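Vokonari releases planner update for two-arm tabletop work

Vokonari has released version 3 of Tarigan, its motion planning and control package for paired robot arms. The update replaces the old turn-taking scheduler, in which one arm had to stop at a waypoint before the other could enter the shared part of the table.

The new planner keeps a single timeline for both arms and revises it while they move. If one gripper is running late, the other slows down along its path instead of halting. Users can still force the old behavior with a setting in the project file, and existing projects will open with that setting turned on.

Vokonari's test bench has two arms facing each other across a walled tabletop, with small flat parts and a thin stick among the things laid out between them.
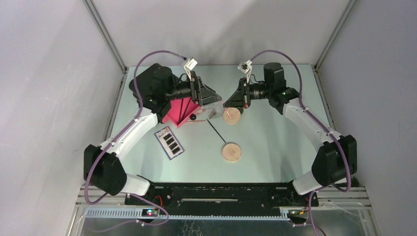
Tarigan 3 was run through 3,615 planned motions before release, according to the company's release notes. The planner returned no valid path in 107 of them. Most of those cases involved both arms reaching for spots close to the center line, and the notes advise users to leave the retry limit at its default for that kind of layout.

Irfan Majimbun, who leads the planning team, said the hardest part was deciding how much the planner should be allowed to change once a motion had started.

"If you let it change everything, the arms hesitate," Majimbun said. "We lock the next 200 milliseconds and leave the rest open."

Perception has been reworked too. Earlier versions built one model of the table from the fixed camera and used the wrist cameras only for a final correction. Tarigan 3 merges all the views into one model and gives each object a confidence score that drops when a gripper blocks the line of sight. Thin objects were a particular problem in version 2, which often dropped them from the model as soon as the fingers got close. The wrist view now takes priority at short range, so a rod pinched between the fingertips can stay in the model while the arm is moving. 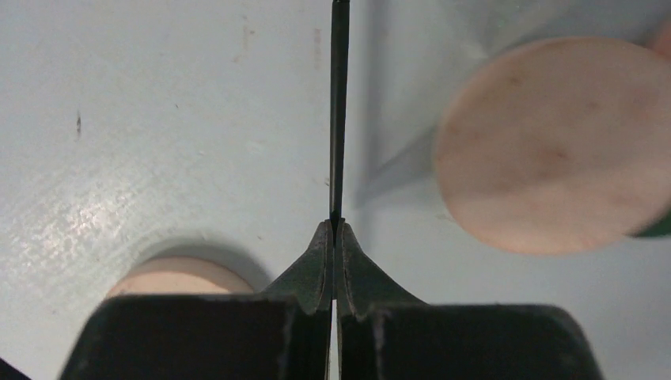 Price and availability

The update is free for current license holders. New licenses start at $2,000 per pair of arms, the same as before. A build for the Imico controller is available now, and one for Godberg controllers is planned for November.

Calibration files from version 2 will need to be converted. The installer includes a tool for this, but wrist camera offsets have to be checked by hand afterward. Logs from the two versions can't be compared side by side in the viewer.

Vokonari also changed how the software handles two grippers working within a finger's length of each other. The collision margin used to be one fixed value for the whole arm. It can now be set separately for the fingers, the wrist and the links, and tightened only for the steps that need it.
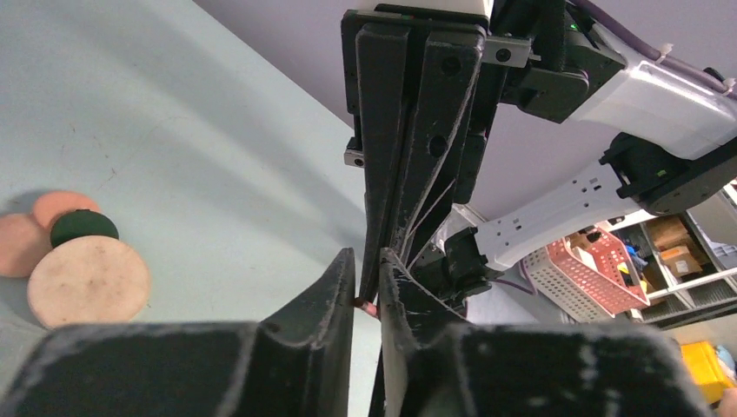 Aisyah Sutanto said the separate margins were the main reason to upgrade, but she would have liked the conversion tool to handle the camera offsets as well. She plans to keep version 2 installed until her older projects have been checked.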